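3.2 Behälter und Unterlage

Für die Untersuchung zur Aufbewahrung von Brot im Haushalt wurden Behälter mit gewölbtem Deckel ausgewählt. Grundlage war die Befragung aus Abschnitt 2, in der 295 von 1157 Haushalten angaben, Brot überwiegend in einem geschlossenen Kasten zu lagern. Die Auswertung der Freitextantworten übernahm Aisyah Ginting. Am häufigsten bemängelt wurden Deckel, die sich nur mit zwei Händen öffnen lassen, und Kästen, die auf glatten Arbeitsflächen verrutschen.

Alle Beobachtungen fanden deshalb auf einem Tisch mit Stoffauflage statt. Das Tuch wurde nicht gespannt, Falten blieben liegen. Abb. 4 zeigt den Aufbau in zwei Aufnahmen. 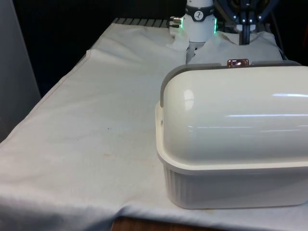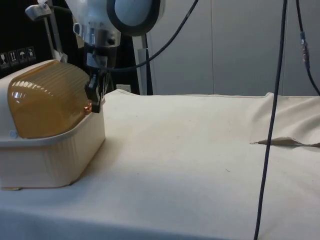 Abb. 4: Behälter mit gewölbtem Deckel auf hellem Tuch. Oben: Seitenwände des Unterteils mit senkrechten Rippen. Unten: Deckel bernsteinfarben durchscheinend, mit waagerechten Rippen.

3.3 Durchführung

Jeder Durchgang begann mit geschlossenem Deckel. Erfasst wurden die Zeit bis zur vollständigen Öffnung und die Verschiebung des Unterteils auf dem Tuch, gemessen an der vorderen linken Ecke. Je Behälter waren 20 Durchgänge vorgesehen. Hob sich das Unterteil beim Öffnen von der Auflage, wurde der Durchgang gesondert vermerkt und ging nicht in den Mittelwert der Verschiebung ein; das betraf insgesamt 17 Durchgänge.

Zwischen den Durchgängen wurde der Behälter auf die Ausgangsposition zurückgestellt. Das Tuch wurde dabei nur von Krümeln befreit und erst beim Wechsel des Behälters neu aufgelegt. Die Einzelwerte sind in Tabelle 2 aufgeführt.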